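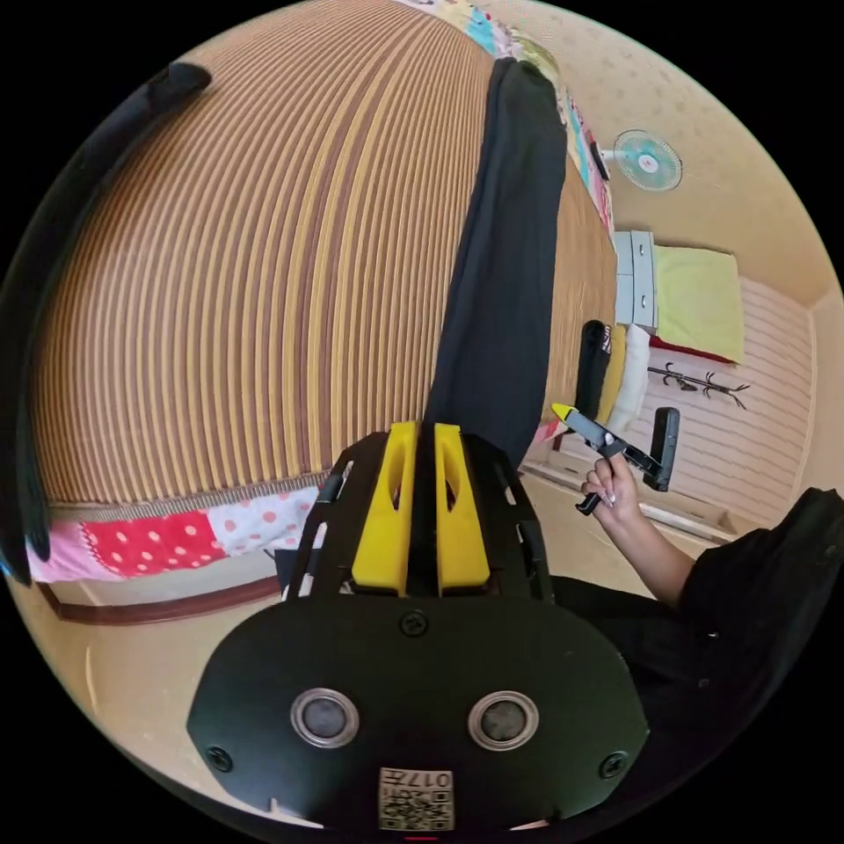 Wie lange müssen frische Chilis trocknen, bevor sie in die Mühle dürfen?
So lange, bis sich eine Schote ohne Nachgeben durchbrechen lässt. Bei dünnwandigen Sorten genügt im Dörrgerät meist eine Nacht, fleischige Schoten brauchen deutlich länger.

4. Gewürzpasten und Pulver mit der Zallby herstellen

Dieser Abschnitt gilt für die Gewürzmühle Zallby mit Mahlbecher und Pastenbecher. Wie die Becher eingesetzt werden, steht in Abschnitt 2. Der Mahlbecher ist für trockenes Mahlgut bestimmt, der Pastenbecher für alles, was Saft oder Öl enthält.

4.1 Trockenes Mahlgut

1. Stiele und grobe Kerne entfernen. Zimtstangen und getrockneten Ingwer vorher in kurze Stücke brechen.
2. Mahlbecher höchstens bis zur Markierung füllen. Das entspricht bei Koriandersamen 114 g.
3. Deckel aufsetzen und drehen, bis er hörbar einrastet.
4. Taste in kurzen Stößen drücken. Zwischen den Stößen den Becher leicht schwenken.
5. Vor dem Öffnen warten, bis sich der Staub gesetzt hat.

Achtung: Chilipulver reizt Augen und Atemwege. Becher nicht direkt unter dem Gesicht öffnen. Beim Umfüllen Handschuhe tragen und das Fenster öffnen, aber Zugluft vermeiden.

Hinweis: Kurkuma färbt den Deckel dauerhaft gelb. Die Funktion wird dadurch nicht beeinträchtigt.

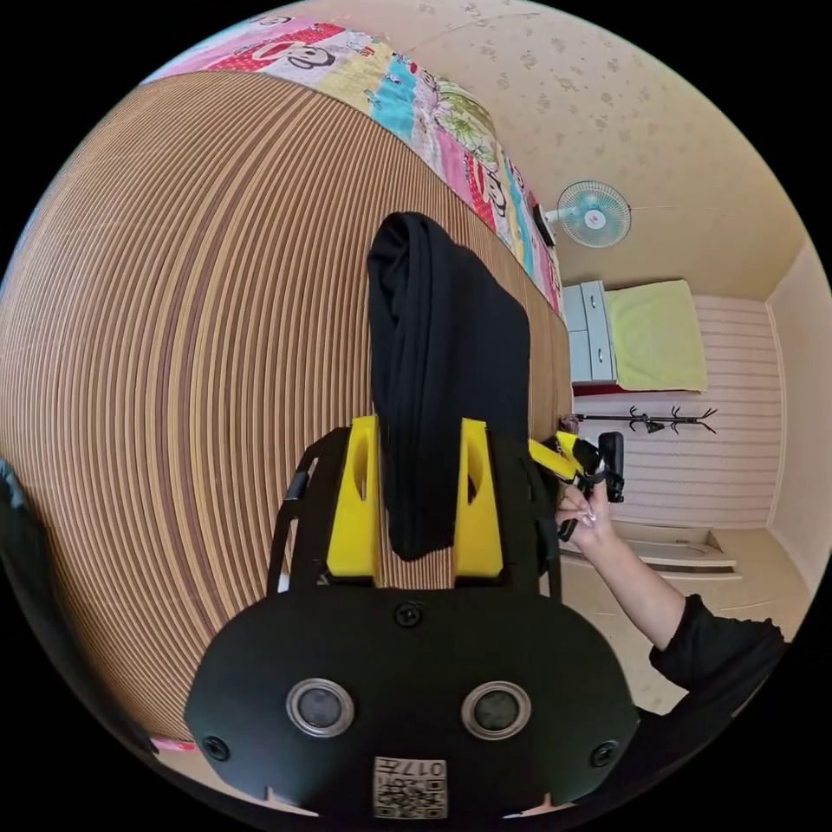
Schwarzer Stoff, gefaltet, über einer gestreiften Matte

4.2 Currypaste

Die Mengen stammen aus dem Rezeptheft Wannasri, das dem Gerät beiliegt. Wer nach eigenem Rezept arbeitet, sollte den Anteil an Flüssigkeit zunächst klein halten.

1. Getrocknete Chilis in warmem Wasser einweichen, abgießen und gut ausdrücken.
2. Zitronengras und Galgant in feine Ringe schneiden. Lange Fasern wickeln sich sonst um das Messer.
3. Zuerst die harten Zutaten mit Salz in den Pastenbecher geben und zerkleinern.
4. Schalotten, Knoblauch und Chilis zufügen. Auf Stufe 2 weiterarbeiten.
5. Gerät ausschalten, Netzstecker ziehen und die Masse mit dem Schaber vom Rand lösen.
6. Schritt 4 ohne weitere Zutaten wiederholen, bis die Paste glatt ist.

Läuft das Messer leer, einen Esslöffel Öl zugeben - kein Wasser, wenn die Paste gelagert werden soll.

Achtung: Keine heißen Zutaten einfüllen. Der Pastenbecher schließt dicht, und Dampf kann den Deckel anheben.

4.3 Reinigung nach scharfem Mahlgut

Becher mit lauwarmem Wasser und Spülmittel ausspülen. Hält sich der Geruch, zwei Esslöffel rohen Reis trocken mahlen und wegwerfen. Die Messereinheit gehört nicht in die Spülmaschine. Ersatzdichtungen führt der Händler unter der Bezeichnung Skurside.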